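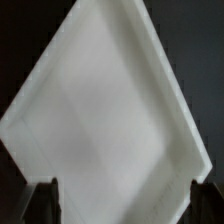 The tray, white plastic, from "Kedimgate"

The man from Gisix had told me on the phone that the tray was the important part. I have heard that said of hinges, of mattresses, of a kind of tape. I wrote it down anyway and put a question mark after it.

I was there in April to decide whether my employer, a firm called Mesta that insured other people's storage, should pay for 13 boxes of buttons. They had been kept at Kedimgate, up the hill, in what the claim form called stable conditions. Then they had been moved, and after the move they were buttons in one big heap, bone and glass and brass together, and the owner wanted money for the order they used to be in.

"Order has a value," the claim said. It gave the value as 500 for each box. I didn't see how anyone had gotten that number and the form had no line for explaining it.

The Gisix man walked me to the table. He had the manner of a person who has been told to be patient with the insurance. The new system, he said, would make this sort of thing impossible. Every box had a square code on it, black and white, and every code belonged to one place. You looked at the code and you knew where the box went.

"And if someone puts the wrong buttons in the right box?" I said.

He said that wasn't what the system was for.

I asked what the old boxes had on them. Labels, he said, handwritten. I asked if anybody had kept the labels. He said he would have to check, and I knew from how fast he said it that he wouldn't.

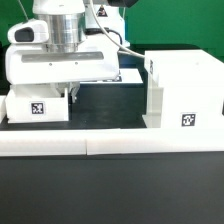
What bothered me was how little a box does. It has a floor and some walls and the rest is faith. You put a thing in it and walk away, and for years you tell people where the thing is, though all you know is where the box is. My mother had a sewing box like that. She said there was a silver thimble in it, her grandmother's, and she said so for as long as I knew her. When it came to me I opened it at the kitchen counter and found hooks, a tape measure and a bus token. I looked twice. I suppose there had been a thimble once. I suppose there had been a grandmother.

So I was not the right person to send, or I was exactly the right one, depending on which side of the claim you stood.

The owner had written a letter, four pages, which I read in the car with the heater on. The buttons had come from a shop in Troncoso that closed before I was born. They had been sorted by the woman who ran it, by a method she never explained, and the owner had spent years trying to work it out. It wasn't size – some of the big ones sat with the small. It wasn't color either. The owner believed it was the order in which she had liked them.

I thought that was nonsense. I also read the page again.

By three in the afternoon I had offered 300 a box in my head, then nothing, then 300 again. The Gisix man wanted to know if I had what I needed. I said I needed someone to tell me, in plain words, what had been lost, seeing that every button was still there.
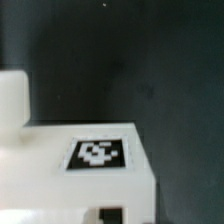
The owner's answer reached me through the office that evening, and it was that I could take any two of the buttons I wanted, put them side by side, and say which one she had liked better, and if I could do that the claim would be withdrawn.

I called it a trick. A person could say anything at all and never be proved wrong. I said so to the office, and then I asked them to leave the file open until morning – there was a green glass one and a brass one in my coat pocket, and I hadn't made up my mind.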